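Tima 16 folding count table

Sold by Clukmont, Drirkham. Last stock check August 17, 2021

Share 16 | Comments 3

Folding table for polling places, count halls and party offices. Same model we've supplied to councils and local parties for years, new leg catch this time. Comes flat, opens in one go, no tools. Ballot trays, sealing kits and screens sold separately, see the Ahuja range.

What you get - one table, two leg frames already fitted, four rubber feet, carry strap. Spare feet are extra. Strap is black only now, the grey ran out and we wont be getting more.

Catch on the old version used to stick if it had been stored damp. New one is a push button. Old tables can't be refitted, sorry, the holes are in the wrong place. If you have a mixed set keep them in seperate stacks, they don't nest together properly.

Height is fixed. We get asked for an adjustable one before every election and there isn't one in this range. For a lower table at an accessible booth you want the Tima Low, same price, different page.

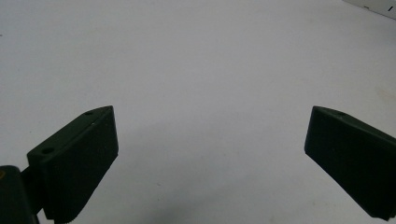 White top, plain finish.

Holds up to 100 kg spread evenly. Please don't stand on it to read out the result. Wipe down with washing up liquid and warm water, nothing gritty. Marker pen comes off with surgical spirit if you get to it the same night. Sticky tape residue is harder - use low tack tape for party labels and bundle markers.

Hire or buy. Hire is by the election, not by the day, so if there's a recount the next morning you don't pay twice. Goes out two days before the poll, collected when you ring us. By-elections at short notice, phone first, don't use the form. Hire tables are checked and cleaned between jobs but will have marks.

Buying: £113 each, delivery on top. Orders for a whole count hall get a quote, ask for Elikem Addo in sales. We had 757 in the warehouse at the last check and a fair few of those are spoken for by September so get dates in early. Candidates and agents ordering for a campaign office pay up front, councils can have an invoice as usual. Parish councils too but put the clerk's name on the order please, we've had boxes turn up at village halls with no one expecting them.

Returns inside 16 days, unused, strap still in its bag. Hire deposits go back once the tables are in. Missing feet are charged.

Printed side panels (council crest, station number, that sort of thing) take longer and can't be returned. Artwork has to come from the elections office direct. We don't print party logos on tables meant for a polling station, for the campaign office it's fine.

Comments are closed on this product

Shares 16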